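The Slow Pour

I moved to Marodport for the rent and stayed for the iced tea. I know how that sounds! But in March, when the wind comes off the harbor and every sensible person wants cocoa, half this town is still drinking it cold, out of a pitcher, at the kitchen table with the radio on.

My neighbors make theirs the Zidine way (Zidine is the village up the hill, population 178, and very sure of itself). You put the leaves in cold water before bed and you leave them alone. No kettle, no sugar, maybe a strip of lemon peel if company's coming. I spent my first winter here doing it wrong, squeezing the bags like I was mad at them, and my tea tasted like a wet fence.
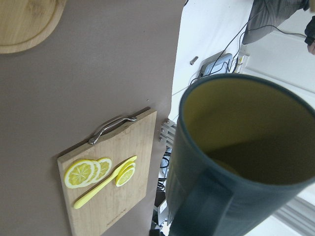 Vol. 12, No. 3 | Page 46

So I went up to Zidine to learn. The bus leaves at seven in the morning and climbs 1268 feet, and I felt every one of them. At the Paucar tea room they poured me a glass so pale I thought they'd forgotten the tea, and then I drank it and asked for another, and then one more for the ride home.

These days I start mine right after the dishes, with plain black leaves from the corner store. By breakfast it's ready. I've tried it with mint, which I liked, and with orange, which I poured on the geraniums. They seem fine.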